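Print this article | E-mail to a friend

The Cult of the Rolled Towel
Home organizing promises you a calmer life. What it mostly sells you is bins.

Every October the catalogs come back, and every October they tell me my linen closet is making me unhappy. I had not noticed. I thought it was the heating bill.

The pitch goes like this. You own too much, your things are in the wrong places, and the cure is to buy more things to put them in. Sostbridge, which used to sell plain wire shelving, now offers a "closet reset" for $500. For that you get a visit, a written plan and a set of matching containers. I asked what happens if the closet goes back to how it was. There is a follow-up visit, also for sale.

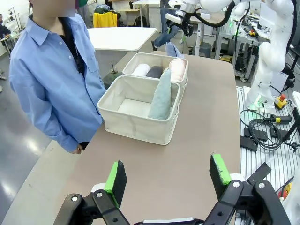

I have no quarrel with tidy people. My mother was one, and she managed it with shoeboxes and a marker. What bothers me is the claim that neatness does something to your mind. The Gilimari course, four weeks online, says that folding is "a conversation with your home." I took the course. My home had little to say. By week three we were being told to thank our pillowcases, and there was a link to the store at the bottom of every lesson.

Ask where the proof is and things get foggy. Troritz says in its brochure that it surveyed 1,000 customers and that most of them felt "lighter" after using its system. Lighter than what? The brochure doesn't say when they were asked, or how, or whether anybody checked back in the spring. People who have just spent a weekend and a chunk of a paycheck on their closets are going to tell you it was worth it. I would too.

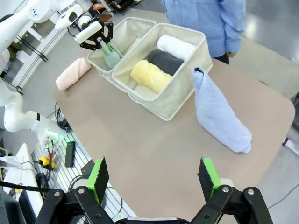
Then there is rolling versus folding, which people will argue over as if it were religion. Rolling saves space, say the rollers. It may, in a suitcase. On a deep shelf I tried both ways for seven weeks and ended up with the same number of towels and the same amount of shelf - and a household that pulled from the middle either way.

The thing that did help cost nothing. I gave away the sheets for a bed we no longer own. Aebischer, to be fair, puts that step first in its free leaflet, ahead of any shopping. It takes up one line. The other pages are bins. 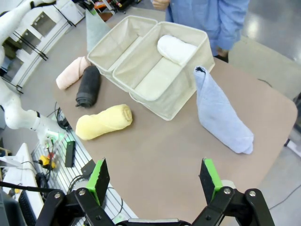 Towels and a two-compartment fabric organizer on a tabletop.

I still have the Gilimari workbook somewhere. It's probably in the linen closet, under the beach towels, and I'm not going to look for it before Wednesday, when the recycling goes out.

Print this article | E-mail to a friend

RELATED ARTICLES
Do You Need a Label Maker?
The Storage Unit Trap
What Your Junk Drawer Is For
Spring Cleaning, and Other Things We Put Off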